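Spending the gripper money

So the budget came through in December, and it was smaller than I'd asked for, and I have spent more evenings than I'd like to admit moving numbers from one column of a spreadsheet to another. I promised a few of you I'd write up how we're buying for the hand-held gripper setup, so get yourself a coffee, this one is mostly about money.

The figure I had to work with was $2175. That's for everything except the grippers themselves, which come out of a different pot (long story, involves Fadwa Gaber being much better at filling in forms than I am). My first list went way over. I had a fancy height-adjustable table on there! From Flonard, with a motor and memory buttons! Fadwa crossed it out before I'd even finished explaining it, and we kept the wood-topped one we've got.

What I'd badly underestimated was cables. Both grippers have a cable running off them, and when you work with two hands all day you get very familiar with where those cables want to go. Blackburn quoted me for 6 longer ones with a softer jacket, and then I went back and asked for 5 because I thought we could get by. We can't. I've put the sixth back on the list. If you are planning anything like this, price your cables first and be generous with the length, and buy a big bag of velcro ties while you're at it.

Then there are the spares. Husow sells finger sets one pair at a time or in a box, and the box works out cheaper per pair, but it ties up money I'd rather have for lighting. I went back and forth on this for ages. In the end I bought two pairs and left the box for next year. Flunia wanted 48 days to deliver their version, so that was an easy no - we'd have been sitting around until the days got longer.

The nice surprise was the stuff we handle. I'd set aside a proper chunk for it, and it turns out you can get a long way with plastic storage boxes and whatever is in the kitchen drawer. Lids are wonderful practice, and so are handles, and anything thin and awkward to pinch. I moved most of that line over to lamps and felt very clever for an afternoon.

Still undecided: a second table. I'd love one, so we could set up the next job while the first is going, but then we need more floor and more light and probably more cables (see above). Fadwa says wait. I say wait too, but in a sulkier voice.

Anyway, enough columns. I've got one more quote to chase and then the order goes in.
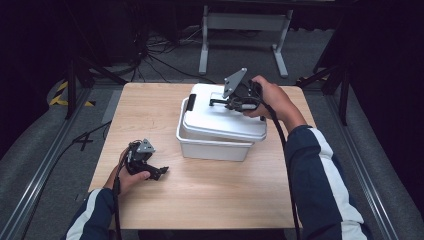
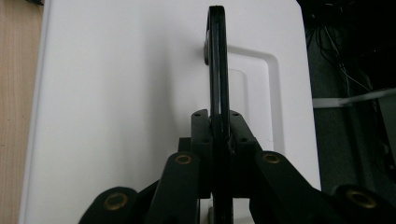

Two from the work table: the lid handle, then a close-up of the jaws on a thin black ring.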